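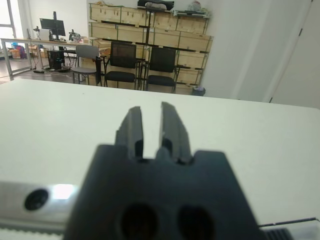 Ordenar una mesa de trabajo es la primera práctica del módulo, y también la que más disfruto dando. En esta sesión vamos a aprender a guardar aparatos pequeños en sus estuches, una tarea que todo el mundo cree dominar y en la que hay muchísimo que mirar. Empezamos siempre igual, con la superficie despejada y bien iluminada: un tablero blanco y grande como el nuestro es una maravilla para esto, porque cualquier mota se ve enseguida (¡y las hay, buscadlas!). Pasad un paño seco antes de sacar nada. Luego colocad el material en el centro y dejad libre la franja más cercana a vosotros, que es donde apoyaréis los antebrazos.

Traed leídas las páginas del cuaderno Brosta sobre embalaje de objetos delicados. Quien use el índice antiguo, que busque la página 39.

Antes de tocar el aparato

Mirad el estuche por fuera y por dentro. Fijaos en la abertura, en el borde, en si hay forro y en qué lado queda arriba cuando lo apoyáis. Parece una tontería, pero dedicar veinte segundos a girarlo en las manos os ahorra después un montón de intentos. Mi colega Ruairi Buchanan, que dio este módulo en Kerr, pedía a sus alumnos que dibujaran el estuche abierto y cerrado antes de empezar, y los dibujos eran estupendos. Podéis hacerlo también, en el reverso de la hoja.

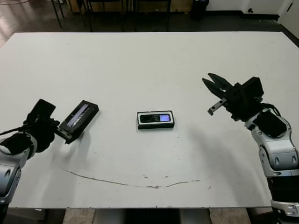
¿Hay que apagar el aparato antes de guardarlo?
Conviene apagarlo siempre que se vaya a quedar guardado más de una jornada. Para un traslado corto dentro del aula puede ir encendido, siempre que ningún botón quede apretado contra la pared del estuche.

Otra cosa que sale cada curso: la pantalla no se limpia con la manga. Hay gamuzas en el cajón Nirley, en la parte de abajo. Una pasada suave en una sola dirección y listo, sin líquidos.

Y un detalle de postura que me encanta explicar: trabajad con las dos manos y dadle un papel distinto a cada una. La primera sujeta, la segunda coloca. Si las dos intentan colocar a la vez, el estuche baila por la mesa y acabáis persiguiéndolo.
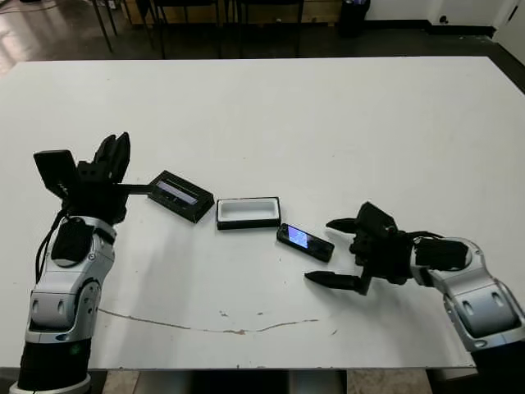 PARTE 2. ESTUCHE, BANDEJA Y APARATO

Trabajamos ahora con tres posiciones posibles: el estuche en la mano, la bandeja abierta sobre la mesa y el aparato tumbado al lado. Un interior blanco ayuda mucho, porque un objeto negro destaca sobre él y se aprecia al momento si ha quedado torcido.

Orden recomendado:
1. Bandeja abierta en el centro, con el hueco hacia arriba.
2. Aparato a un lado, con la pantalla a la vista.
3. Se alinea el lado largo del aparato con el lado largo del hueco.
4. Se baja en plano, sin clavar primero una esquina.
5. Se comprueba con la yema del dedo que no cabecea.

Si no entra, no empujéis. Sacadlo, giradlo media vuelta y probad de nuevo. ¡Casi siempre es eso!

Para entregar

Repetid el ejercicio hasta que os salga con soltura y anotad en la ficha 837 qué paso os ha costado más y qué habéis cambiado para resolverlo. Con media página basta. Las fichas se dejan en la bandeja de la sala Goretti antes de que termine septiembre.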